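July, 4.15 pm, Clurndale bedroom

Bedding trial, still going and still fun! The Madia sheet is on, the sage-green one (400 thread, came out of the packet like cardboard, softened at 60 degrees). Lovely colour against the white wall. Creases like mad, though, all folds up towards the wall end, and I rather like it that way. Dark blue clothes look great on it too, so clothes folding stays on the bed and the table can go back to Cloststead.
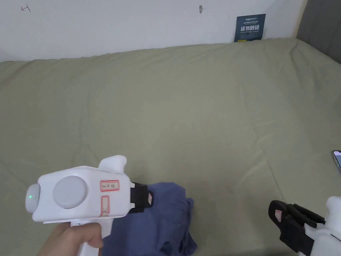 Foulkes thinks we should iron it once before judging, and asks whether the spare set has had the same wash. It hasn't. Doing that tonight, 1,000 spin, then line drying if the rain holds off.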